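Sevari Workroom — Gallery: The Bench, the Bin and the Things

Welcome to the bench page! The rest of the Sevari gallery is all hallways and shelving, and I kept getting notes asking about the work table and what I keep on it, so it finally gets a page of its own. Short intro, then on with it. Click through to the Girnano shelves when you're done, they're my favorite part of the whole place.

The bench
The top is pale wood and I love it. I went back and forth for ages between this and something darker, and I even had a dark sample from Bajwa leaning against the wall for most of December. Every time I walked past I liked it a little less. Pale wood shows every pencil mark (and I leave a lot of pencil marks) but it makes the whole corner feel bigger, and anything colorful you put near it just sings. I budgeted 500 dollars for the top and came in at 400 with the oil included, so I was feeling pretty smug until I priced the legs.

The floor
Dark charcoal, with that carpet-like look, and it was here before I was. My plan was to rip it out. Then I lived with it for a winter and stopped noticing it, and now I'd miss it. It's kind on the knees when you're down there hunting for a dropped screw, though good luck finding the screw.

The bin
Big, rectangular, gray metal. I wanted one large bin instead of a stack of little ones, which goes against everything on the organizing blogs, I know. I've done the little ones. I had a whole wall of the Closon drawers once, labeled and everything, and I spent more time reading my own labels than putting things away. With the big bin I look in and there it all is. If it's full, it's time to sort. If it isn't, I leave it alone and go get lunch.
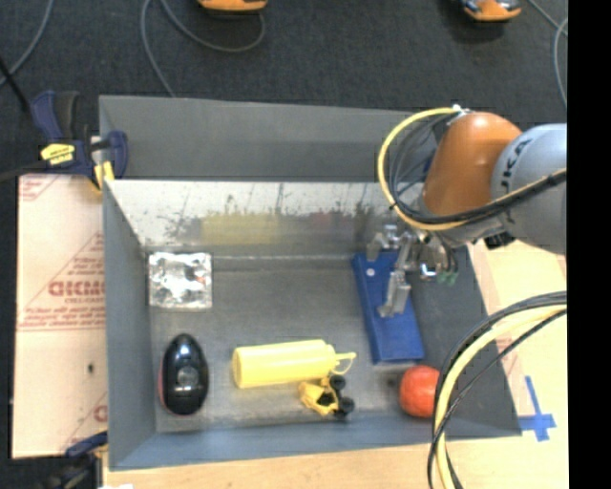

A few of you asked if metal is too noisy, and yes, it can be. Drop something heavy in from any height and you'll hear it in the kitchen. I tried lining mine with a scrap of felt, which worked fine until the felt started sliding around and bunching up in the corners, and then I was fishing things out from under it. These days I put things down gently and call that the solution. A Closon liner made to fit would probably do it, but they don't cut one in my size and I'm not sewing one.

Color
I got stuck on this one for a long time. Gray bin, pale bench, dark floor — that's a pretty quiet corner, and I was tempted to brighten it up with paint. I'm so glad I didn't. A saturated blue or a good red-orange looks fantastic against plain gray, much better than it ever looked in the busy old room with the striped wallpaper. So the background stays boring and the stuff does the work.

Long things
Long narrow boxes are the pieces I have the most trouble with. They're never the right length for a shelf, and if you stand them on end they go over the second you turn your back. Lay them flat. I like them running front to back so I can reach the near end, and I've quit fussing over whether they're perfectly straight. A little tilt never hurt anything.

Round things
Round things go where they like. On a bare bench they head straight for the edge and then it's under the shelves with a flashlight, so anything ball-shaped goes in something with sides. Mine used to live in a Girnano fruit bowl, until I wanted the bowl back for fruit.

Sorting day
Once a month, usually starting at 5 in the afternoon when the light is still decent. Coffee first. Everything comes out of the bin, I wipe down the inside with a damp rag, and only the things I've touched that month go back in. The rest gets a trip to the shelves or goes in the giveaway box by the door. I'm strict for the first half hour and then I start finding things I forgot I owned, and it all slows way down.

Odds and ends
The bench oil is whatever Bajwa had on the counter that morning, two thin coats, wiped off after a few minutes. The rag does need to dry flat outdoors, so please don't leave it balled up.

By the way, the counter at the bottom of the page said 3,839 visits last time I looked, which is wild for a page about shelves and benches. Thank you! The paint drawers are up next, as soon as I can get them to close.

Back to the gallery | Hallway | Girnano shelves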